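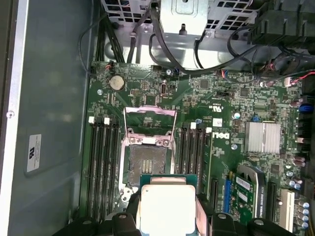
Ellerau reuse shop wants to put new chips in old towers. Will it pay?

A refurbishing outfit called Orby says it can keep 3,000 retired office desktops out of the shredder by swapping the processor in each one and selling the machines on to schools and small firms. The work started in July in a rented hall in Ellerau. The company calls the plan a second life program. It has yet to publish a price for a finished computer, and that makes the claim hard to test.

The idea is simple enough. An office tower that was bought in bulk usually came with a modest processor. Faster chips for the same socket now sell secondhand for a fraction of what they used to cost. Open the case, lift the load plate, take out the old chip, drop in the better one, close the lever and the machine is quicker than the day it was delivered. Orby says 1,761 towers have been through sorting so far. Sorting means somebody decided whether they were worth opening. The company would not say how many have left the hall with a new chip inside and a buyer waiting.

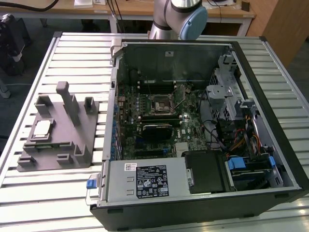

What the work involves

Anyone who has done this at home knows the chip is the quick part. The side panel comes off and there is a power supply, a drive cage and a good deal of cable to deal with before the board is easy to reach. Business towers are better than most in this respect, with latches and release tabs where cheaper cases have screws. They are still cramped, and a socket is an unforgiving thing to work over. Bend one contact and the board is scrap, along with whatever time went into it.

Orby puts the job at roughly 10 minutes per machine. That figure covers the swap alone. It leaves out wiping the drive, cleaning off the old thermal paste, testing the memory and finding out that the board needs a firmware update before it will recognize the new part. On some boards that update never came, and the faster chip will not start at all. Orby says it checks the board version first and sets the doubtful ones aside. It did not say how many that was.

Memory is another open question. A better processor with too little memory behind it is a poor bargain, and buyers on a school budget are unlikely to spot the difference until the complaints come in. The company says memory will be "matched to the customer's needs," a phrase that could mean anything.
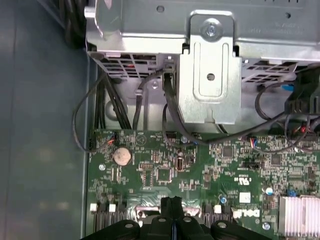
Cables between the drive cage and the main board in one of the towers.

Who gets the savings

The chips come from Xu, a parts dealer that buys up stock from canceled orders. The finished computers are to be sold through Gerkar, which already handles used monitors and printers in the region. That makes three companies taking a cut from a machine whose appeal is that it is cheap. Orby says the margin is thin but workable. Gerkar says a 60 day warranty will come with every tower, a short promise for something meant to serve a classroom for years.

There is a fair case for the work all the same. Most of the material and energy in a desktop went into it before anyone switched it on, and a case, a board and a power supply in good order do not deserve the crusher. Orby is right about that.

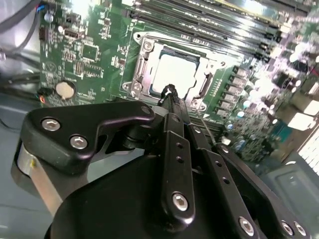

The harder question is how long the result stays useful. A quicker chip does nothing for an operating system that drops support for older hardware, and several of the boards in the first batches are near that line. Orby says customers can install a free system instead. Some will. A school with one overworked technician may prefer to pay more for new machines and skip the retraining.

Orby says prices will be announced once the first full batch is ready. Until then the towers are being offered to local buyers by inquiry only, mornings at the Ellerau hall.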